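Hudaritz Community Orchard and Press House
Progress report to the Guo Fund, second period

Dear friends at the Fund,

I'm so glad to be writing with better news than last time (the spring report was a bit of a moan, and thank you for being so patient with it). The planting is finished! We had promised you 92 young apple and pear trees on the slope above Stundisbridge and we ended up with 101, thanks to a nursery in Wavstead that was clearing a field and let us have the extra ones for the price of the gas to fetch them. We lost 2 in the dry spell, both of them pears at the top end where the hose doesn't quite reach, and they will be replaced this fall from the money already set aside.

The press house has been slower. The roof is on and the drain is in, but the floor had to be poured again after the first one sloped toward the door, and that pushed the electrician back by three weeks. The builder has covered the cost of the second pour, so your grant isn't touched by it, and we still expect to press our first fruit in September, even if it's only windfalls from the neighbors' yards.

Saturday mornings have become the heart of the thing, I'd say. People come to weed and stay to talk, and we've had to buy a second kettle. The pruning class filled up so quickly that we're running it again, and a good many of those who came have since adopted a row to look after.
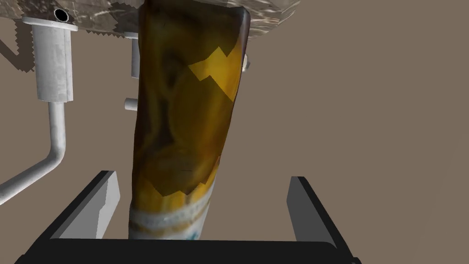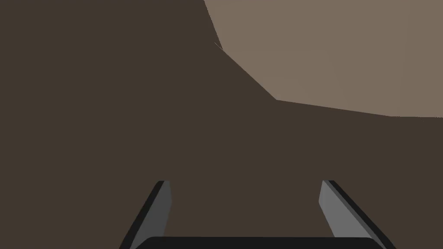
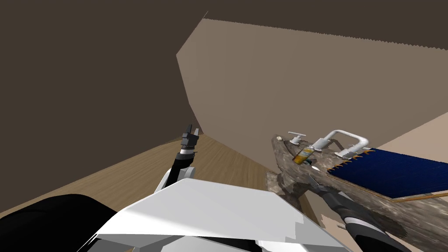

On the money side, we are a little under budget on fencing and a little over on stakes and tree guards, and the two nearly cancel out. We'd like to ask whether the small amount left could go toward a rain tank for the top of the slope, so that next summer's pears have an easier time of it. The full accounts will follow once the builder's last bill is in.

With warm thanks from all of us at the orchard.

Last updated: Saturday, 3 p.m.
2 comments | 3 shares

Related
First period report to the Guo Fund
Adopt a row at Hudaritz
Pruning class: second round
Directions from Wavstead and Stundisbridge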